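Bekanntmachung der Liegenschaftsverwaltung Imow
Erzählung

Die Liegenschaftsverwaltung Imow gibt den Mietparteien des Hauses Pelau zur Kenntnis, dass die Wohnung 13 mit Wirkung vom Mittwoch als unbewohnt geführt wird. Der bisherige Mieter, Herr Girish Pathak, hat gegen diese Feststellung schriftlich Einspruch erhoben. Der Einspruch wurde in der Wohnung 13 verfasst und dort auch zur Abholung bereitgelegt.

Die Verwaltung hat den Vorgang geprüft. Nach dem Mieterverzeichnis ist Herr Pathak im Dezember nach Rerkov verzogen. Eine Abmeldung liegt vor, sie trägt seine Unterschrift, die er als die eigene anerkennt. Er erklärt dazu, er habe in jener Woche viel unterschrieben. Die Dienststelle Rerkov bestätigt seine Ankunft und lobt ihn als ruhigen, pünktlich zahlenden Mieter.

Bei der Begehung öffnete Herr Pathak dem Beauftragten die Tür, bot ihm Tee an und fragte, ob sich der andere in Rerkov wohlfühle. Der Beauftragte hatte hierzu keine Weisung. Im Protokoll ist der Tee unter Sonstiges vermerkt.
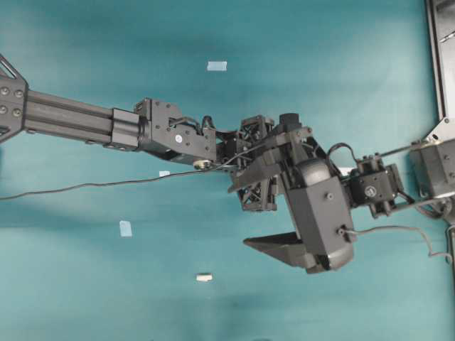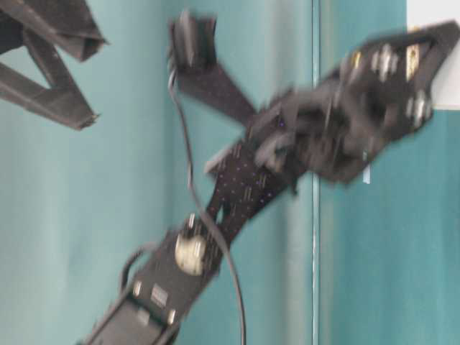
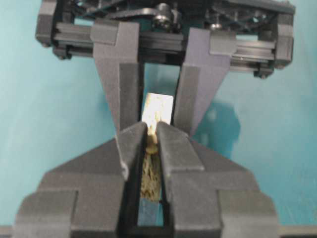

Schwarze Mechanik vor blaugrünem Grund, drei Aufnahmen.

Die Miete für Januar ging zweimal ein, einmal aus Rerkov und einmal aus der Wohnung 13. Einer der Beträge, 163 Kronen, war zu erstatten. Da beide Einzahler denselben Namen führen, wurde er zunächst auf ein Verwahrkonto bei der Kasse Tomar gebucht. Herr Pathak bat darum, ihn nach Rerkov zu überweisen. Am selben Tag traf von dort ein Schreiben in gleicher Handschrift ein, in dem gebeten wurde, das Geld dem Herrn in Wohnung 13 zu überlassen, dessen Fenster schlecht schließe.

Das Fenster wurde daraufhin in Augenschein genommen. Es schließt tatsächlich schlecht. Eine Instandsetzung unbewohnter Räume ist in der Hausordnung nicht vorgesehen, der Antrag wurde dem Einspruch beigefügt.

Bis zur Entscheidung darf Herr Pathak die Treppe und den Briefkasten weiter benutzen. Der Hausschlüssel ist auf Verlangen vorzuzeigen. Post aus Rerkov wird ihm ausgehändigt, sofern er den Empfang mit vollem Namen bestätigt.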